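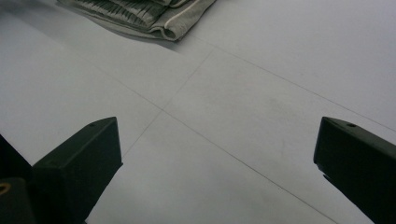 4.2 Waiting without papers: the late registration of births in Jirkham

We turn now to the group of families who, in our reading of the files, had the hardest time of all, namely those whose children were born in the district but whose births were not entered in the register within the first year. It is worth saying at the outset that these parents were, by and large, neither careless nor unwilling. Most had meant to go to the office in Jirkham and had been put off by the distance, by the cost of the journey, or by something a neighbour had told them (often wrongly, as we shall see) about which papers they would be asked to show.

Of the 1,140 applications for late registration that we were kindly allowed to read, 169 concerned a child with at least one parent born abroad. We had expected these to be slower than the rest, and so they were, but the delay did not come where we had thought it would. The first interview was usually arranged quickly, and the clerks' notes from it are often friendly and full. The trouble began afterwards, when the file was sent on to the regional office at Ruvstead so that the parent's own status could be checked. There it might rest for months with no note of any kind, and the family would hear nothing at all.

Figure 3 sets out the path of a file between the two offices, from first interview to final entry.

Figure 3. Path of a late registration file. Jirkham office: first interview; copy of clinic card; statement by two witnesses. Ruvstead office: check of parent's status; request for further papers, if any; decision. Jirkham office: entry in the register; certificate handed to parent.

The middle stage deserves a closer look, for it is here that the rules ask for something a good many parents simply cannot give. A mother or father who has lost one nationality and has yet to be granted another is told to bring a letter from the country of birth confirming that the old nationality has ended. Some consulates will write such a letter and some will not, and a few will only do so for a person who appears at the counter with a valid passport, that is to say with the very thing that had to be handed back when the nationality was given up. We found 23 files that had come to a stop at exactly this point. In several of them the clerk had written to Ruvstead more than once asking whether a sworn statement might be taken instead, and we would like to record how patient and sensible those letters were.

The law does in fact leave room for a sworn statement. The wording is loose, however, and the two offices have grown used to reading it differently. In Jirkham it is taken to cover any paper that cannot reasonably be had, while in Ruvstead it is kept for papers lost through fire or flood. Neither reading seems to us a foolish one, taken by itself, but a family caught between the two has no way of knowing that the difference exists, let alone of arguing about it.

What this means for the child is dealt with more fully in Section 5, but a few points belong here. A child without a certificate could be seen at the clinic in all the cases we followed, though parents spoke of being asked for the number again at each visit and of feeling rather ashamed. School was more uneven. The primary school at Stonik took children on a parent's word and sorted out the papers later; the one at Dudek held a place open until the end of the first term and then wrote home. Child benefit was refused throughout, and could not be paid for the months already gone by even when the certificate came at last.

Cost matters too, and it is easy to overlook. The fee for late registration is 900, whatever the family's means, and it must be paid afresh if a file lapses and has to be opened again. Parents who had paid twice tended to mention it early in our talks with them, and to come back to it before we left.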